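Zurkero Guest House: Questions about the Tea Corner

Last change: Tuesday, September 8, 2026

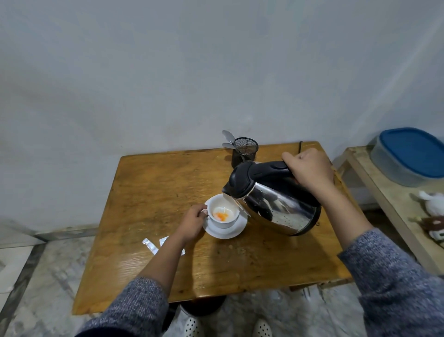

Is the tea included in the price?

Yes. Tea and the instant drinks in paper sachets are free for all guests, at any hour. Coffee is sold at the desk in Toledo house.

How do I prepare a sachet drink?

Empty the sachet into a cup and pour in a little hot water from the electric kettle. Stir until the powder is dissolved, then fill the cup. Please hold the cup by its handle while you pour, the sides become hot very quickly.

Where are the spoons?

They stand in the black mesh holder at the back of the table. After use, please wash your spoon and put it back.

How much water should I put in the kettle?

Never above the maximum line. For one cup, a small quantity is enough and it boils faster.

Can I take the cup to my room?

You can, but we ask you to bring it back with the saucer before 6 in the evening.

The sachets are finished. Whom do I ask?

Ask Jummai Wike at the desk, or dial 92 from the telephone in the corridor. New ones usually arrive within 15 minutes.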